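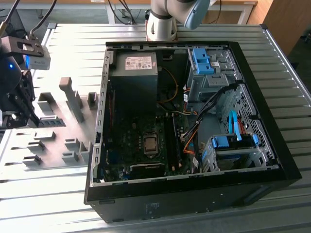 Vatdale, May

Research > Dialogue Systems > Erora > Frequently asked questions

What is Erora?

Erora is a text-based conversation system that answers enquiries from a set of rules written by people who know the subject. The first version was built to handle questions about library loans and room bookings. It has since been extended to cover enrolment and fees.

Do I need to be a programmer to write rules?

No. A rule has a condition, a reply and the enquiry that caused you to write it. Conditions are lists of words and phrases, with a few symbols for "any of these" and "not this". Most new authors are writing usable rules by the end of their first afternoon.

How are the rules arranged?

They form a tree. Erora starts at the top and works down until no further rule matches, then gives the reply from the last rule that did. When a reply is wrong you add an exception below the rule that produced it. You do not edit the old rule, so the enquiries it already answers correctly are left alone.

How large is the current rule base?

3,098 rules, including exceptions. The longest path from top to bottom is 14 rules. Large trees do not slow the system in any way a user would notice, but they are harder to read, and we ask authors to check for near-duplicates before adding to a branch.

Does it remember what was said earlier?

Within one conversation, yes. Each rule can set a topic, and later rules can test for it. If someone asks "How much is it?" after a question on parking permits, the permit rules are tried first. The topic is dropped after 60 minutes without input, and nothing is carried over to the next conversation.

Does it handle spelling mistakes?

Common ones. Input goes through the Guerreiro list, which maps frequent misspellings and abbreviations to a standard form before any rule is tried. You can add your own entries. Avoid very short ones such as "ur", which cause more trouble than they fix.

What happens when no rule matches?

The top rule gives a general reply asking the user to put the question another way. The enquiry is also logged for review. Please do not write a catch-all rule of your own lower in the tree, as it will hide these cases from the log.

How was it tested?

We ran a trial with 46 students, each of whom was given a set of tasks and a short questionnaire. The method and the full results are in the project report. The transcripts are not public, but a version with names and student numbers removed can be requested for research use.

Can I use it in a language other than English?

The rule engine does not depend on the language. The spelling list and the word-ending rules do, and you would have to supply your own. A Romanian set is being written by Traian Pascu and is not yet ready for release.

How does Erora differ from Stundale?

Stundale is our older keyword system. It has no exceptions and no topics. Its rules can be imported, but they arrive as one flat level under the top rule and usually need sorting by hand.

Who do I contact about a wrong answer?

Use the "Report this reply" link under the conversation. It sends the rule number along with the text, so there is no need to copy anything out.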